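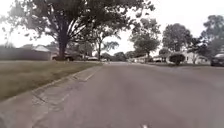 The big tree on the left side of the street, with the gutter strip running past it.

Wumilwood Streets: Gallery

Updated December 10, 2024

Wumilwood is a neighborhood of single-story houses, wide lawns and old shade trees. The streets are broad for the amount of traffic they carry, and most of the lots were laid out at the same time, so one block looks a good deal like the next until you get to know the trees.

This gallery is part of the street pages we keep for the neighborhood. It covers one stretch of one residential street. The pages for Festby and the Ornum side are separate and can be reached from the main index. Captions are kept short. Longer notes on the street, the curb and the trees are between and after the pictures.

About the street

The road runs straight here, and you can see a long way down it. Residents use it mainly to get in and out of their own driveways. There is a little through traffic in the morning from people cutting over to Mrema Road, and it drops off again after school starts.

The posted limit is the same as on the other residential streets. A request for a speed hump was made in February and turned down. The street has been put on the list to be looked at again after the next traffic count. The last count came in under 1,000 vehicles a day, and that is the number the town uses as its cutoff.

The curb and gutter

The part of the street that gets the most comments is the left edge, where the concrete meets the asphalt. The nearer section of the gutter has a network of cracks and patched seams. Farther up, it is hard to tell from a distance what shape it is in, and anyone who wants to know will need to walk it.

The neighborhood association keeps a list of curb and gutter spots for the town. There are 34 entries on it at present, and 23 of those are cracks or failed seams. The rest are mostly storm drain covers and driveway aprons. Each entry has the nearest house number, the side of the street and a one-line description. If you are reporting a new spot, please use the same layout – it saves retyping.

The big trees

The large trees are the main reason people like this street. The one in the first picture has a thick trunk that divides into several heavy limbs, and its canopy spreads well out from the lawn. The summer shade is welcome. The leaves are less so when they collect in the gutter, and residents are asked to bag them or leave them on the lawn for mowing in, and to keep them off the road.

Limbs over the street are the town's job. Limbs over a roof or a fence belong to the owner. If you are not sure which you have, call before you hire anyone.
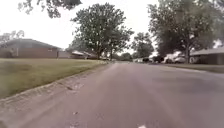

Brick ranch house behind the lawn, with asphalt patches along the left curb.

The houses

The brick house is typical of the neighborhood: one story, long across the front, with a low-pitched roof of dark gray shingles. The next one back is lower, has a lighter roof and sits partly behind a tree. Ranch houses like these were the standard plan in Wumilwood, and many of the owners have kept the original layout. Additions, where they exist, tend to be at the back.

Lawns are set wide and open to the street. Grass in this part of town goes tan in patches when the weather is dry, and the greener tufts tend to be near the curb. The association has no rule on watering. It does ask that grass be kept short along the curb, where drivers backing out need to see.

Patching and repaving

Repairs on this street have been done in pieces. The darker areas along the left curb are patches, and there are small cracks in the pavement as well. Full repaving is on the town's long-range list with no year given. The association has asked for the gutter work to be done first, so that new asphalt is not cut open again.

Adding to the gallery

Pictures of other streets in Wumilwood are welcome. Views looking straight down the block are the most useful for comparing one year with the next. Please send no more than 2 per street, with the street name and the direction you were facing. Older prints can be dropped off at the Festby branch library, marked for the association, and will be scanned and returned.

Next gallery: Mrema Road
Back to: Wumilwood street index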